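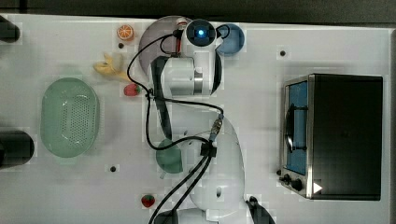
Vekano Cable Dress Kit for Tabletop Arms

Cables fail first. Motors hum along for years, bearings forgive nearly everything, and then one tired connector takes out a whole Saturday. The Vekano kit is for white-shelled arms with the wiring on the outside, where one black cable loops down from the wrist and swings back to a threaded connector on the lower link, and a thicker bundle leaves a clamp for the base. The slack has to be there or the wrist can't turn. It also has to stay off the banana.

In the box: 30 hook-and-loop ties, two split clamps, a length of braided sleeve and a card with the bend limits on it, which you will lose. Fits Umau and Stornberg arms. Older Muli arms need the adapter ring, sold separately, as these things are.
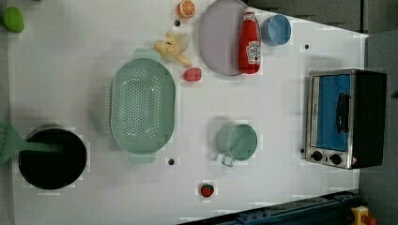
Fitting takes one person and a hex key. Power down, park the arm clear of the table and undo the old ties from the wrist end. Dress the bundle loosely, then jog every joint to its limit at slow speed before you tighten anything. If a cable goes straight at any point, give it more slack. If it drags, take some back — an inch is usually plenty.

Check the clamps every 174 hours of running and replace the sleeve at 3,000, or sooner if it looks furry. Kipchumba Mugo on our service desk will tell you to wipe the connectors first. He is right and he will mention it again.

Kit: $138. Spare ties ship free with any order.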